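About Brevby Football

Brevby FC. Amateur club, two adult teams, one youth side, one pitch that drains badly at the north end. We play in the Lendano Valley League, Saturdays mostly. Founded by Gus Yazzie and some guys from his shift who wanted a game after work. Gus still plays when his knee lets him. Left back, don't put him anywhere else.

Home ground is Skirby Road. Capacity 300 if people stand close. Record crowd was 856, cup semifinal against Vanags, and yes that's more than 300, they were on the bank behind the goal and on the bus shelter. We lost on penalties.
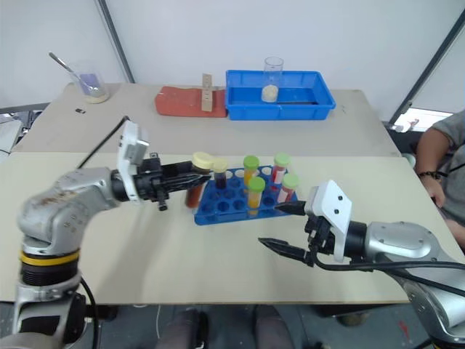
Page last changed: February 2020

Who does what:

Head coach, first team: Tarmo Luik. Former goalkeeper, shouts like one. Second season in charge.

Reserves: Dace Bite. Also does the fixtures, so email her about kickoff times and not Tarmo, he won't answer.

Youth side: Azucena Aguirre. Under 14s, boys and girls together. Training is Tuesday evening, 60 minutes, bring water and shin gaurds. No shin guards, no scrimmage.

Kit and match day: Līga Petrauskas. If you still have a green away shirt at home she wants it back before March. Washed please.

How we play: 4-4-2. Tarmo tried three at the back last fall. Five goals down by half time at Vanags, so back to 4-4-2. Quick down the wings, not much height up front, corners need work.

First team went up a division last year and is finding it harder. Mid table right now. Reserves are doing better than they think they are.

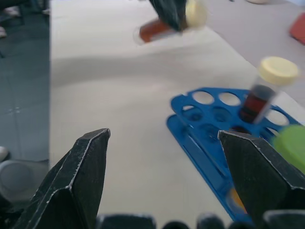

Joining

Adults: come to any Thursday session, boots on by seven. First two weeks are free, after that it's $5 a session, pay Dace. No trials for the reserves. First team is picked by Tarmo and he picks from the reserves too, so turn up.

Kids: a parent has to sign the form the first time. Forms are at the clubhouse, by the door. Azucena has spares in her car.

Refs: we always need them, espescially for youth games. The league runs the course and we pay for it.

Parking at Skirby Road is on the gravel side only. The other side belongs to the feed store and they do tow.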